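Noise in shared workshop spaces: what people put up with and what they dont
Group report, Unit 2. Idris Gittins, Jade Sedgwick, Oratile Adams
9/18/25
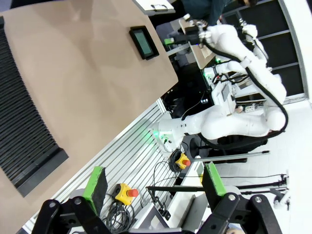 Our question was whether noise in a shared workshop bothers people more when it's loud or when it's unpredictable. We picked the Foulkes building as it has benches on the ground floor and study desks right above. Jade did the survey, Idris did the sound readings, Oratile did the reading and most of the typing. Surfaces matter a lot for this. A big flat beige tabletop with a silver aluminium rail along it is hard all over, so sound bounces straight off. A pleated cover like the black one down the side of the table is a different shape but we didn't test if it makes any difference. Would be a good follow up.

Method
Survey went out in June by email and on paper. 451 sent, 301 came back, which we were happy with. Questions on what noises people notice, what time of day, whether they wear earplugs or headphones, and whether they have ever left because of it. Readings taken at the benches, on the stairs and at the desks upstairs. Same spots each time, phone app plus the meter borrowed from Heledd Gronow. The meter and the app did not agree. We went with the meter.

Results
Steady noise (fans, the extractor) hardly got a mention even though it gave some of the higher readings. Dropped metal, chairs scraping and people talking on the phone came up over and over. Upstairs was quieter on the meter but the complaints were worse. One person wrote half a page about the stairwell door.
Headphone users still complained about the door.

Problems
Lost one set of stair readings, file saved over. Some people answered for home instead of the building becuase the first question wasn't clear. Should of piloted it. Also we only went in during teaching weeks so no idea what its like in the break.

Recommendations
Soft closer on the stairwell door. Felt pads on the chair legs. Phone calls outside. We'd do those before anyone spends money on ceiling panels.

Thanks to Heledd for the meter and Liis Pētersons for reading the draft. Raw survey answers are in the appendix, names taken out.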